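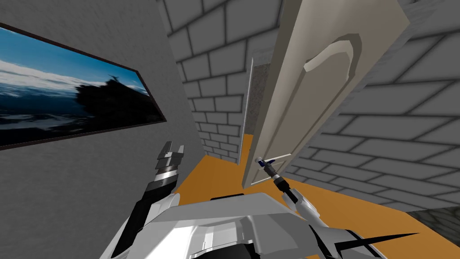 Swimwear maker Ní Bhriain is to sell its first range of long-sleeved suits for open water, starting with an order of 434 pieces for its own shop in Skultavine. The range is called Laltileo and has four styles for women and two for men. Fittings will be by appointment, with one customer let in at a time. They will come in along a narrow hallway with a grey plaster wall and a framed picture on it, to a cream door with a lever handle. Bookings open by phone and through the company's website this week.

The suits are cut from a recycled nylon knit with a brushed inside. They are meant for swimmers who find a full wetsuit too stiff but want more cover than an ordinary costume gives. Ní Bhriain says the fabric is lined through the chest and lower back only, and that the sleeves are a single layer so the shoulder can turn freely. None of the suits is sold as a substitute for a wetsuit in winter.

Prices start at £59 for the short-leg suit and go up to £126 for the full-length version with a back zip. A high-necked top can be bought separately. Sizes run from 6 to 24 in the women's styles and from small to double extra large in the men's. Longer body lengths are offered in the women's range from size 10 upwards.

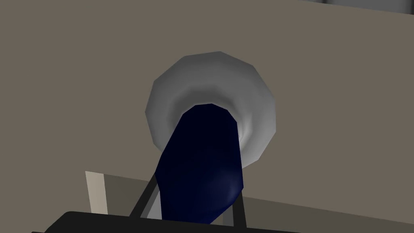

Pale round bowl shape against a taupe-grey wall.

The first samples were made in January and went out to members of an open water club at Stiltow, who wore them for training and sent back written notes. The company received 173 comments, and about half of them were to do with the collar. It has since been lowered at the front and the seam moved away from the side of the neck. The leg grips were changed as well — the first version used a silicone band that left marks — and are now a wide folded hem.

Two colours, navy and dark green, will be on sale from the start. A bright orange was tried for visibility but the dye faded more than the company would accept in chlorine tests, and it has been put back to next season. Swimmers who want to be seen are advised to use a coloured cap and a tow float.

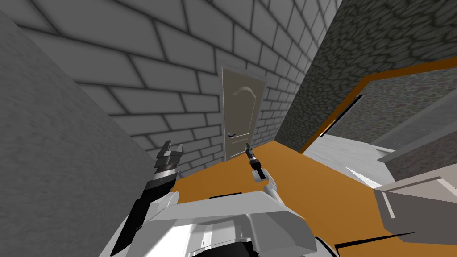

Orders and returns

Orders placed online will be sent within five working days. Suits may be returned unworn within 28 days with the hygiene strip in place. Anything tried on in the shop will be set aside for three days before it goes back on the rail.

Repairs are to be offered for the first time. Customers can send back a washed suit for a new zip or a restitched seam, and pay only for the parts and postage in the first two years. After that there is a flat charge, which has yet to be set.
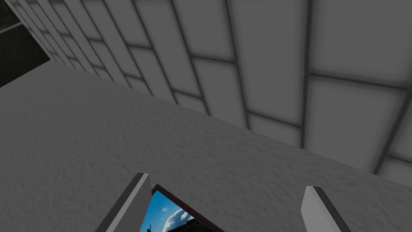

Ceiling panels above pale grey walling with a plaster finish.

A children's version is planned but will not be ready this summer. Ní Bhriain said it was still looking for a softer zip guard, and would not give a date. Its existing pool costumes stay on sale at the same prices.

Published 8 June 2020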